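3. The Tray Task

Figure 1. The shallow wooden tray on the work table, with a loose angular piece lying on the dark panel.
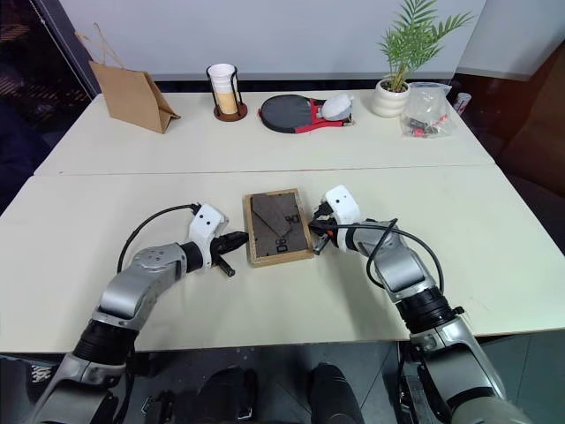 3.1 Why we settled on a tray

I should say up front that I didn't want a tray at all. My first plan was a plain flat board, and I spent most of February defending it. Maribeth Tan talked me out of it – she pointed out that when people sort or fit flat pieces at home, they nearly always want a rim to push against. So we went with a shallow wooden frame (light tan, nothing fancy) and a dark panel filling the inside.

The panel and the loose piece in Figure 1 are the same dark material, and we like that. It means you can't lean on color to tell one from the other. You have to go by the edge, and in the figure that edge runs at a slant across the panel. There are black markings on the dark surfaces too, two of them blocky and a bit like digits. Black on dark gray-brown is pretty hard to read, and we kept it that way!

3.2 Table and placement

The table is big and off-white, with a thin seam running across it behind the tray. We call everything past the seam the back section and leave it out of the scoring. The tray goes near the middle, and we never squared it up to the table on purpose. Berkay Ateş tried lining it up with a ruler for the first 3 sessions and then gave up, and the scores from those sessions look just like the rest, so I've left them in.

3.3 What counts as done

We logged some 800 attempts in the Stilham room and another 500 at Naleton. An attempt is done when the loose piece sits flat and no part of it rides up on the rim. Early on we also wanted the markings to face the same way, but that turned into long arguments over what "the same way" meant for a piece with a slanted side, so we dropped it. The older scores from Naleton still use the stricter rule, and I've kept them in a separate column of the results table – please don't average the two.

14 shares
2 comments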